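Gurken, endlich

So, kurz zwischen zwei Ladungen Wäsche. Lorena Sosa hat gefragt wie ich das jetzt mit den Gurken mache, und weil ich es ihr am Telefon schon halb erklärt habe und dann der Akku leer war, schreib ichs eben hier hin.

Also. Schmorgurken gibts diese Woche nicht, war angekündigt, ich weiß. Kommt noch. Stattdessen Gurkensalat und die schnellen eingelegten, beides aus einer Kiste. Die Kiste ist aus Ballum, vom Hofladen, und hat auf der Küchenwaage mit allem 1470 Gramm weniger gehabt als die letzte. Gleicher Preis. Na gut.

Erst mal aufräumen. Die Arbeitsplatte war komplett zu, Post, Schraubenzieher, drei leere Gläser ohne Deckel, der Deckel von irgendwas. Alles in den Korb, Korb in den Flur. Mach ich am Montag. Dann Brett raus, das große von Lesulwood, das sich inzwischen an einer Ecke hochbiegt und wackelt wenn man nicht ein Geschirrtuch drunter legt. Geschirrtuch drunter.

Gurkensalat: waschen, Enden ab, Schale bleibt dran. Ich hobel sie nicht mehr ganz so dünn wie früher, auf Stufe 2, sonst hat man nach einer Stunde nur noch Suppe. Salzen, stehen lassen, 15 Minuten, ausdrücken. Mit den Händen, nicht mit dem Sieb, das Sieb bringt gar nichts. Dann Essig, ein bischen Zucker, Dill, saure Sahne. Pfeffer erst am Tisch, die Kleine mag ihn nicht.

Für die eingelegten das Wasser mit Essig, Salz, Zucker und Senfkörnern aufkochen. Knoblauch, wer will. Gurken in dicke Scheiben, ins Glas, Sud drüber, Deckel drauf. Abkühlen, Kühlschrank. Am nächsten Tag kann man sie essen, am dritten sind sie besser. Halten bei uns nie länger als eine Woche, also keine Ahnung wie lang sie wirklich halten. Bitte nicht monatelang in den Keller stellen, das ist kein richtiges Einkochen!

Zu der Sorte, weil das auch gefragt wurde: es gibt ja die ganz glatten in Folie und dann die mit der rauen Haut, mit so Pickeln und hellen Sprenkeln. Ich nehm für beides die rauen.
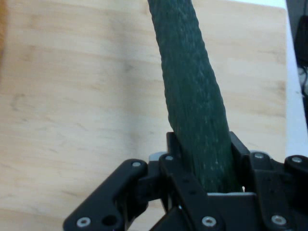

Und nicht schälen, wie gesagt. Meine Mutter schält immer, und zwar so gründlich dass am Ende ein Bleistift übrig ist. Wenn ein Stück bitter ist, schneid ich da halt großzügiger ab und probier nochmal – meistens ist es eh nur das Ende am Stiel.

Was sonst noch: der Hobel von Chiriac ist stumpf, über 23 Jahre alt, noch aus der ersten Wohnung in Rastau. Ich will keinen neuen. Wenn jemand weiß ob man die Klinge einzeln nachkriegt oder schleifen lassen kann, bitte in die Kommentare. Beim Messerschleifer am Markt war ich schon, der wollte nicht.

Dill war übrigens der letzte aus dem Gefrierfach, der frische im Topf ist mal wieder hin. Muss neuen säen. Und Gläser brauch ich, mit Deckel diesmal, falls jemand welche übrig hat – ich hol sie auch ab.

So, Maschine piept. Rezept für die Schmorgurken kommt dann nächste Woche, oder übernächste.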